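Godholm Home Forum > Laundry and Linen > Folding T-shirts so they stay folded

sibiya_7
Posted Jun 2, 2020
I've gone back to folding on a table after years of doing it on the bed. A bed is too soft and the hem never ends up straight. My order is collar first, then smooth down to the hem, sides in, and fold up from the bottom. Thin T-shirts still come out of the drawer creased across the middle. Does anyone start from the hem instead?

Gritdale126
I do. Get the hem straight and the rest follows. Starting at the collar just pushes all the slack down to the bottom and you end up smoothing it twice.

sibiya_7
Tried that in February and the shoulders came out uneven. Pale green on a white table, nothing folded neatly yet:
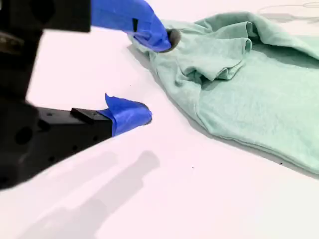
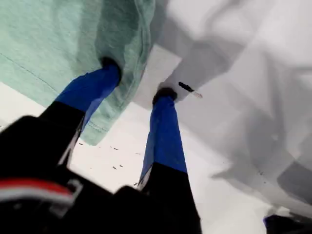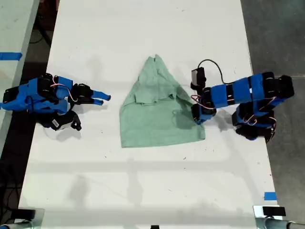
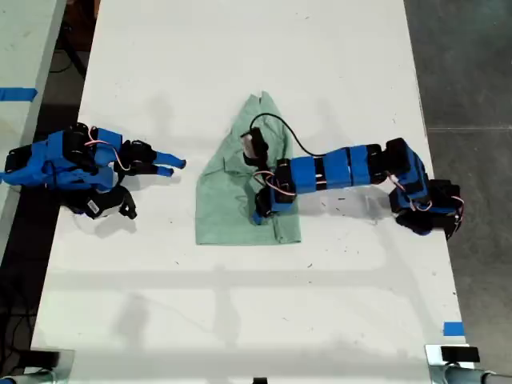 Dodiswood replied that the hem or collar question matters less than how long the washing sits in the basket. Mine goes on the table as soon as it's off the line and I don't get the middle crease, whichever end I start from.

Gritdale126
Don't agree. I've left a load overnight and folded from the hem the next morning with no trouble. Thin cotton creases in the drawer if you pack it too tight - 11 shirts in one of mine was too many.

Dodiswood
Depends on the drawer then. I roll the thin ones and only fold the heavier ones.

sibiya_7
Rolling makes the collars curl on mine. I'll take a few out of the drawer and try the hem again on the next wash.

Gritdale126
Do the sleeves last if you do. I used to tuck them in first and had to undo them every time.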